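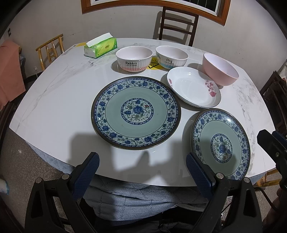
Cleaning and storing glazed tableware

Most wear on decorated plates comes from stacking and scouring. The notes below apply to glazed stoneware and porcelain with a printed or painted pattern.

Washing
Use warm water, a soft sponge and a small amount of plain dish soap. Let hot plates cool before they go in the sink. Metallic trim should be washed by hand and kept out of the microwave. If the maker lists an item as dishwasher safe, choose a short cycle and space the pieces so that the rims do not touch.

Gray marks
Gray lines are usually metal left by cutlery. Mix baking soda and water to a thick paste, rub lightly with a damp cloth and rinse. Test the back of the foot first. Steel wool and powdered scouring cleansers dull the glaze and should not be used.

Tea and coffee stains
Fill the bowl with warm water, add a teaspoon of baking soda and leave for 90 minutes. Repeat once if needed.

Stacking
Sort by diameter, largest at the bottom. Put a sheet of felt or a paper towel between plates. Do not nest deep bowls more than four high. Run a fingertip under each foot ring; a rough ring can be smoothed with 3000 grit wet sandpaper, used wet.

Chips
A chipped rim exposes the body to water and food. Take the piece out of food use.

Hyun-seo Shim
Updated Sun 23 July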